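# About Brarkari

Brarkari is a small news and opinion site covering farm policy, land, water, and the politics of rural places. We work out of Brineck, above what used to be the Rautiainen seed store, and we love this beat more than is probably good for us. Give us a hearing on grain storage rules and we'll cancel dinner plans.

We started as a mailing list. A group of us had been passing around notes from county meetings, mostly about a proposed change to how irrigation fees were set, and people we had never met began asking to be added. They wanted to know what had been said, who had voted which way, and when the next meeting was. There was plenty of national coverage of farmers, usually when tractors were blocking a highway somewhere, and very little about the months of dull paperwork that had led up to it. We thought the paperwork was where the story was, and we still do!

So the mailing list became a weekly letter, the weekly letter became a website, and the website now has a staff of six and a shelf of public records that is bending in the middle.

## What we cover

Our subject is farming as public life. That takes in a lot:

- Crop prices, price supports, and who gets to set them
- Land sales, leases, and inheritance
- Water boards, drainage districts, and irrigation fees
- Farm labor, including pay, housing, and the right to organize
- Protests, marches, sit-ins, and what comes of them
- Harvest festivals, songs, and the ways people mix celebration and politics

That last one surprises some new readers. But farm movements have always had their own food, music, and calendar, and if you only report on the speeches you miss half of what's going on. Some of our favorite pieces have been about community kitchens and the songs people write on long bus rides to the state capitol. One of our most-read essays is a history of the protest potluck (we had no idea so many of you had strong views on bean salad).

We don't cover recipes, gardening tips, or equipment reviews. There are wonderful sites for all of those, and we read them at lunch.

## How we work

Every reporter here starts with the documents. Before we call anyone for comment on a bill, we read the bill, and then the older law it changes, and then whatever the sponsor handed out at the committee table. After that we go and talk to people — at sale barns, packing sheds, kitchen tables, school gyms, and the back rows of meetings that run past ten at night.

We publish reporting and opinion, and we label them separately. Opinion pieces carry the word "Comment" above the headline. Writers of those pieces may argue for anything they like as long as the facts hold up, and they go through the same checking as news stories. We've run pieces for and against contract farming in the same week, and both sets of readers wrote to tell us we'd lost our minds. The letters were terrific. We printed as many as we could fit.

When a story concerns people who speak a language our reporter doesn't, we pay an interpreter for the whole visit, including the quiet parts. It costs more. It also means we hear the jokes and the side conversations, which is often how we learn what people are really worried about.

If we get something wrong, we fix it on the page and put a dated note at the bottom of the story. Corrections also go out in the next edition of our newsletter, near the top.

## Fuvia, our newsletter

Fuvia goes out every week at 6:30 in the morning, early enough to be read before chores or on the bus. Each edition has one long story, a short list of hearings and comment deadlines, and a section called "From the Fence," made up entirely of messages from readers.

It has 2,676 subscribers, spread across 41 counties, and the reply rate is something we brag about to anyone who will sit still. People write back with photos of old handbills, with questions about zoning maps, with three-page memories of a dairy strike their grandparents took part in. We read all of it. A good share of our story ideas come straight out of that inbox.

Fuvia is free and will stay that way. You can sign up with an email address and leave whenever you want.

## The meeting archive

This is the part of Brarkari we get most excited about, and we know it doesn't sound exciting. Over 1,091 sets of meeting minutes from water boards, farm service offices, and county land panels are now in our public archive. Many of them had only existed on paper, in boxes or binders, and a few had coffee rings older than our youngest reporter.

You can search by place, by topic, or by year. Teachers use it for civics lessons, and families use it to settle arguments about where a ditch was supposed to run. Last November a tenants' group in the valley used it to trace how a grazing fee had been worked out, then brought the printouts to a hearing and read them aloud into the record. We were in the room, and it was a great night to be a reporter.

If your local board has minutes that aren't in the archive, we'd be thrilled to hear about them. We can scan on site, and we return everything in the order we found it.

## Who pays for this

Readers do, mostly. Members give what they can each month, and those gifts cover salaries, travel, and rent. The rest comes from small grants for specific projects, such as the archive, and from a modest amount of advertising for farm auctions and community events.

We don't take money from political parties, candidates, commodity groups, or companies that buy or sell crops. Donors don't see stories early, and they don't get a say in what we assign. Every gift above a household-sized amount is listed by name on our funding page, which we update each season.

Our office costs stay low thanks to the building, which is drafty and full of character. The old Rautiainen counter is now our front desk, and the seed drawers hold notebooks, chargers, and a frankly alarming supply of tea.

## Write for us

We'd love to see your pitch! You don't need a journalism degree or a stack of clips. Some of our best writers had never been published before they sent us a paragraph about something that was bothering them.

A good pitch tells us what's happening, who it affects, and how you know. Two paragraphs is plenty. Let us know if you have a stake in the outcome — plenty of our writers farm, work on farms, or belong to a union or growers' group, and that's fine as long as readers are told. We pay for every piece we publish, on acceptance, and we edit closely. Expect questions in the margins, and feel free to argue with them.

We're especially keen right now on stories about seasonal workers' housing, the future of small grain elevators, and young people running for seats on water boards.

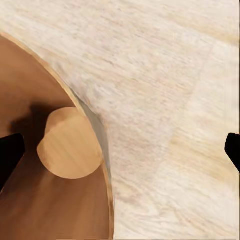

## Visit or get in touch

The office in Brineck is up the stairs on the left side of the building, and the door is open from 9 to 4 on weekdays. Come and look through the paper records, drop off minutes for scanning, or just tell us what's going on where you live. If the stairs are a problem, ring the bell at street level and we'll bring a table and the files down to you.

For story tips, corrections, and letters to "From the Fence," reply to any edition of Fuvia or use the contact form on this site. Please include a phone number if you'd like a call back, and tell us what hours to avoid during harvest.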